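Pediatric orthotics bench, Zerstead workshop
Notebook, April, started 8:15 a.m.

Wrist splint, small left
Second try at the thumb strap for our little hemiplegia group. I padded the edge with Pleltico foam and trimmed it back 15 mm, and it sits so much more kindly over the thumb base now!
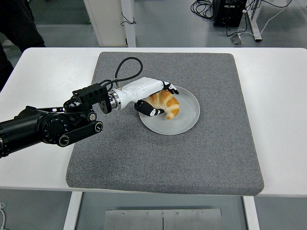 Strap pull
Set the gauge to 275 grams and left it through coffee (a long coffee, I admit). The hook side had crept a little, so I'd like to try the wider Kushwaha tape before we order more.

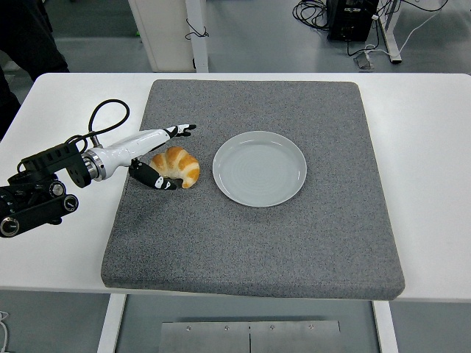 Hinge cycling
Ankle hinge 481 went 1,000 bends with no squeak. Slight whitening at the rivet, same spot as the last one. Please don't toss it, I want to section it. 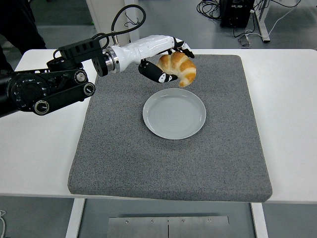
For tomorrow
Ask Ostent about softer liners, and whether they still do the green. The kids always go for the green.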